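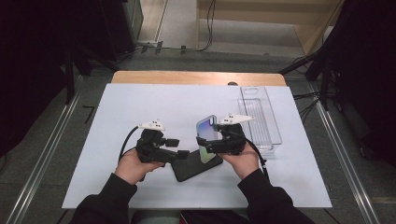
機械が入って、職場の人間は楽になったのか。体は前より楽になったが、気はせわしくなった、というのが私の見たところである。

私の勤めるスカスディス(Skasudis)は、スマートフォンの検品と詰め替えを請け負う会社だ。昨年の九月、ロルニクス(Rornix)という自動化の仕組みを入れる話が決まった。説明会で配られた資料は188ページあり、「人」という字が出てくるのは、私の見落としでなければ189ページ目からである。つまり出てこない。

仕組みの理屈は簡単だ。人がグリッパーを両手に握り、端末をつまんで、持ち上げて、置く。その動きを機械が覚える。覚えるまでは人がやる。要するに、後輩の指導である。ただ、この後輩は歓迎会に来ないし、こちらの手つきの悪い癖まで律儀に引き継いでくれる。

私は勤続19年で、端末を持てば向きも重さも考えずに手が動く。ところがグリッパー越しになると、途端に新人に戻った。指が十本あったころは気にもしなかったことを、二本の指先で一から考え直すはめになる。同じ動作を2000回という目標が壁に貼られた日、休憩室では誰も腱鞘炎の話をしなくなった。代わりに、自分の動きは「きれいなデータ」かどうかを気にしはじめた。昔は班長の目を気にしていたのだから、出世と言えなくもない。
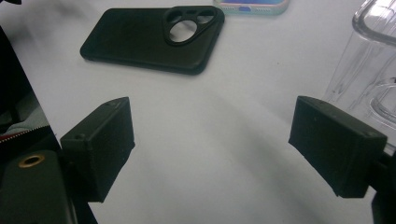

メルカド(Mercado)からは、うちの職場ではもう教える側の手当がついた、そちらは交渉が遅い、と便りが来た。教えた分だけ自分の席が減るのだから、月謝くらい取るのが当たり前だ、とも書いてあった。

もっともな意見だと思う。うちの会社で教える手間につくのは、いまのところ感謝の言葉だけで、これは給与明細のどの欄にも載らない。リルクデール(Rirkdale)の事業所では、教え終えた人が機械の見回り役に回ったそうだ。一日立って、止まったら直す。止まらなければ立っている。楽ですよと言われたが、その顔はあまり楽そうに見えなかった。

自動化に反対かと聞かれれば、そうでもない。肩は確かに軽くなった。軽くなった肩で何をするのかを、会社がまだ決めていないのが困るのである。資料の189ページ目を書く気があるなら、教えた側にも一度、下書きを見せてもらいたい。赤ペンはこちらで用意する。

2022年1月17日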